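4.2 Collecting the mug-and-tray demonstrations

Most bimanual benchmarks reward a policy for doing one clever thing. We wanted to know what happens when a policy has to do one dull thing six times in a row, with mugs that differ in color, trim and handle, and with no prize for finishing early. The task is loading coasters and a tray with mugs, in whichever direction the instruction asks. Anyone who has cleared up after a departmental seminar has the required background.

We recorded 601 demonstrations by teleoperation between January and the end of the project. Of these, 153 were set aside before training began and never looked at again until the evaluation, a discipline that proved harder on the authors than on the model. The two arms are driven by one operator. An episode starts when the operator presses the pedal and ends when the operator presses it a second time, so episode length includes a certain amount of human thinking, not all of it productive.

Objects unrelated to the task were left on the surface on purpose. Earlier work in the Dreltcombe setup used a bare workspace, and the policies trained there treated any newcomer, down to a pencil, as a reason to stop and reflect. Our distractors include a plush toy and a computer mouse, and no instruction in the data ever mentions them.

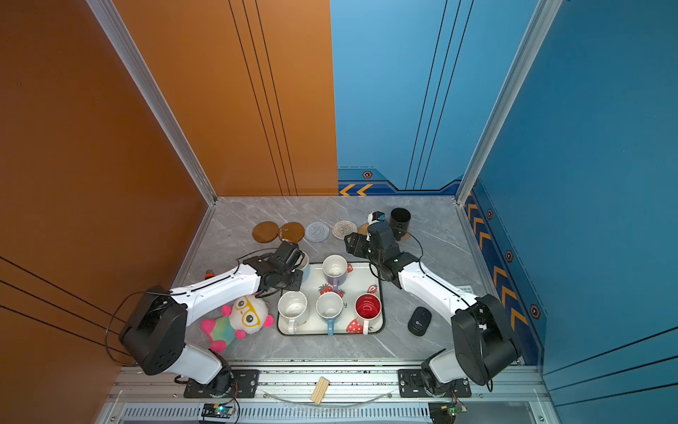
Why use two arms when each mug could be moved by one?

A single arm can do the job, but it has to cross the tray to reach the far side, and in our pilot runs most of the knocked mugs were knocked on the way over. Two arms split the area between them and mostly stay out of each other's business.

That "mostly" accounts for a good part of what follows. The operator was told to use the nearer arm for every mug and was free to ignore this near the center line, where the word nearer stops meaning much. We had expected a tidy boundary in the data. What we got was a band of shared territory in which the choice of arm depends on where the previous mug went, and possibly on the operator's mood. Ionescu, who did the teleoperation, declined to have this variable annotated.

We trained the policy in two variants. The first, which we call Sokevach, predicts actions for both arms from a shared representation. The second, Praddale, gives each arm its own action head and lets them exchange a short message vector at every step. Both take the same camera views and the same joint readings. Neither is told how many mugs are present or where the tray ends.

On the held-out layouts, the shared model was the better of the two at picking an arm and the worse at committing to it. Its typical failure was a polite one: both grippers moved toward the same mug, both withdrew, and the sequence repeated until the time limit. The split model rarely hesitated. It would send one arm in with great confidence, sometimes toward a handle that was facing the other way.

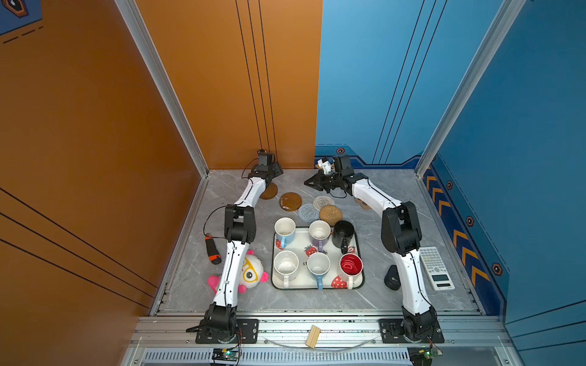 Figure 2. The workspace with six mugs on the tray and coasters behind it. The flashlight, plush toy, mouse and calculator are distractors.

Handle direction turned out to matter more than mug color. Swapping a mug for one of another color at test time changed little for either variant. Turning the same mug so that its handle pointed at its neighbor caused trouble for both, and the trouble grew as the gap between mugs shrank. We had varied handle direction in the demonstrations, though less than we believed at the time; the operator, being sensible, tended to set mugs down in a way that made them easy to pick up again.

We corrected for this in the final training run, completed in March 2021, by sampling episodes with awkward handles more often. This reduced collisions between neighboring mugs for both variants and left the polite failure of the shared model exactly as polite as before. Section 4.3 examines that failure using the arm-selection probe of Papadopoulos, with the caveat that the probe was designed for a pushing task and has never had to worry about handles.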